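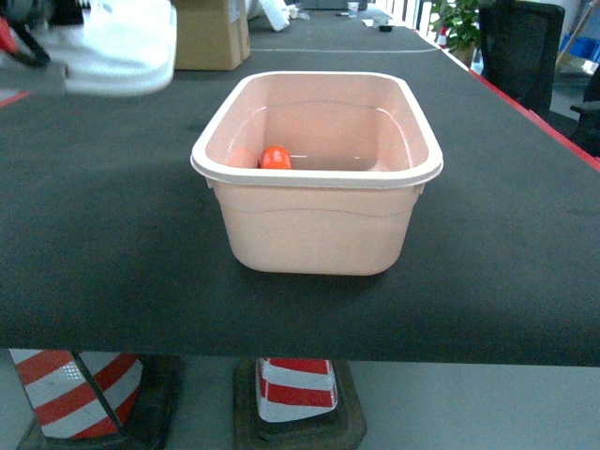 A pink tub and orange ball on one of the felt-covered tables at Cletthorpe.

Cletthorpe hall reopens its long tables for indoor games on 12/13/23, after the old tops were re-covered in dark grey felt.

The work cost almost £800 and was paid for from hire income. Supplier Fukham cut the felt to fit each table and fixed it under the edge with staples.

Organiser Laiba Orakzai said the previous covering, laid in August, had lifted at the corners. "A ball would catch on the ridge and stop," she said. "The new felt is 2 mm thick and lies flat."

Tubs and balls are kept at the hall and may be used during any session — players need bring nothing. Places are limited to 64 per session and can be booked at the front desk.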